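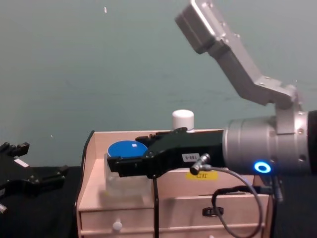

Kalby Gravel Climb: Rider FAQ

How long is the climb?

The route leaves Kalby on the old valley road and gains 3,893 feet to the pass. Pavement ends at the Ranjbar bridge. From there the surface is graded gravel, with one short concrete section below the dam.

How steep is it?

Most of the gravel holds an even grade. The ramp after the second cattle gate reaches 15 percent and is loose on the inside of both bends. Stay wide.

What tires should I use?

Tubeless, 38 mm or wider. Narrower tires are allowed, but the descent to Fismont is washboarded and the organizers do not supply spare tubes.
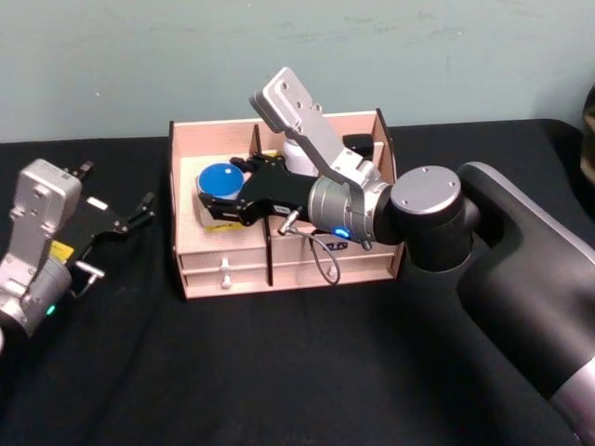
Wooden organizer box, gripper at the left compartment.

Is there a cutoff time?

Yes. Riders who have not reached the dam by noon are turned back down the paved road. The ruling is made by the course marshal, Rostam Shojaei, and is final.

How many places are there?

The permit from the forest district covers 500 riders. Entries close on 2026-10-10 or when the list is full. A transfer to another rider must be requested in writing from Brenda Hartley at the entry desk. 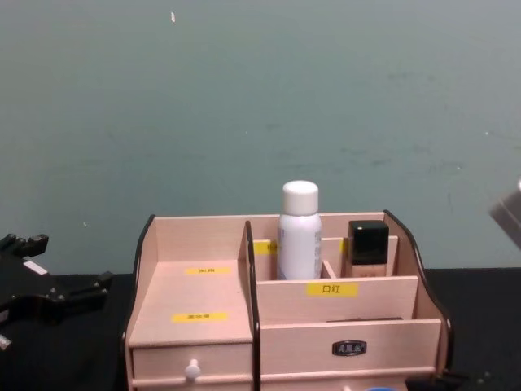
Photo: Afshin Salehi / Rondbridge

Can I ride the route outside the event?

The road is public and open until the first heavy snow, normally in December. Both cattle gates must be closed after you pass. The dam access track is private - the event has a one-day permission that does not extend to other riders.

Are e-bikes allowed?

Pedal-assist bikes start in a separate group, 30 minutes after the main field. They are timed but not ranked. There is no charging point on the course,
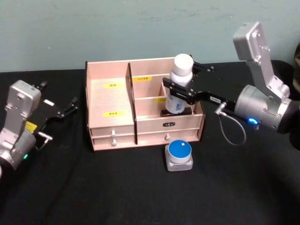 and the only outlet at the pass is reserved for the timing equipment. Plan battery use for the full distance, including the rise out of Fismont.

Where is water available?

At the bridge and at the pass. The trough by the upper gate is untreated.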